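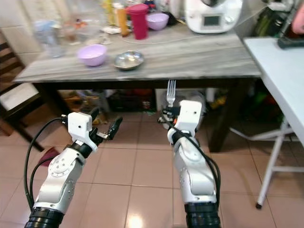 The marble-pattern table in the kitchen, with bowls, bottles and a fork.

Shared kitchen at Ormsby: frequently asked questions

These answers are for all who cook and eat in the tiled kitchen on the ground floor. I collected them from questions that people asked me during May. If something is not clear, please write to me or to Beverley Rakena.

Which table is for food?
The table with the gray marble pattern. Bowls, cups, bottles and jars can stay on it during the day. The white folding table is for mugs, phones and small things you carry with you. Please do not cut vegetables on the folding table, the surface scratches easily.

May I use any bowl?
Yes. The lavender plastic bowls and the stainless-steel bowls belong to the house. Plastic bowls must not go in the oven or on the stove. If a bowl has a name written under it, it is private and you should ask first.

Where do I put forks and spoons after a meal?
Wash them by hand, dry them and put them back in the drawer. Last year we bought new forks from Kivberg, and after 2 months several were missing. Most of them were found later in bedrooms.

How long can I leave a bottle on the table?
Until the evening. Oil and sauce bottles should be closed and wiped, then go back to the shelf after dinner. Any open food without a date is thrown away after seven days.

Can I leave my mug on the folding table?
For a short time, yes. Before the night please take it with you or wash it.

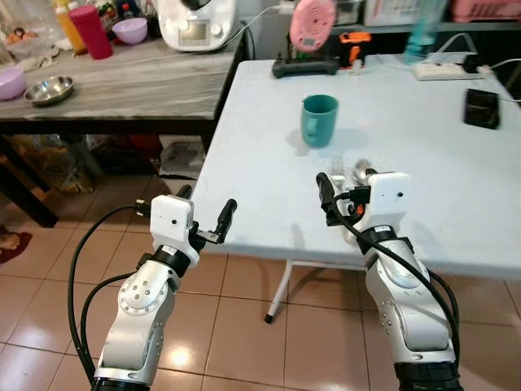
Can I charge my phone there?
Yes, you can use the power strip at the far edge of the folding table. Keep drinks away from the plugs. Do not connect a kettle or a heater to this strip. Pull the plug and not the cable when you have finished.

Who cleans the floor?
The last person who cooks. The red dustpan is for dry crumbs only. For spilled water or oil use the mop, and warn the others, as the tiles become slippery.

What can be kept under the table?
Boxes and bags with dry things, if they are closed. Digby Ruddock checks this space at the start of each month and asks about anything without a name.

I broke something. What now?
Tell Beverley. A simple cup or bowl you do not need to pay for.

Huia Gilchrist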